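Drummer wanted - Dernton heavy/slow band with a record half done

Hi! I play guitar and do most of the yelling in Hemunell, a three-piece doom band in Dernton that's currently a two-piece. We've got four songs tracked with a drum machine and I'm sick of it. The longest one runs 14 minutes, so patience helps.

I'm looking for someone who hits hard, plays slow and can make two practices a week at the Grumenen building. Kit's already there (bring your own cymbals and snare). Your share of the rent is $50 a month. We play small rooms mostly - the biggest so far held 400 - and I'd love to have the album out by December.

You don't need to read music or own a van. Backing vocals would be great!

Send me a clip of you playing, phone quality is fine, to the Hemunell page. Put "drums" in the subject so I don't miss it.

Posted 2020-03-02
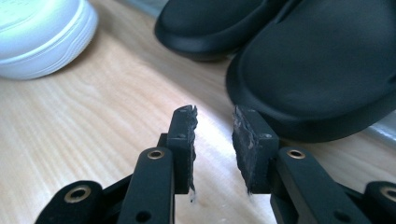
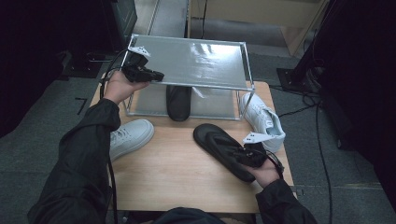
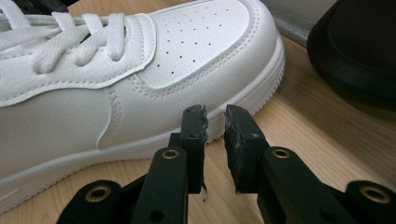

First and last: white sneakers. Middle: both hands busy at the table.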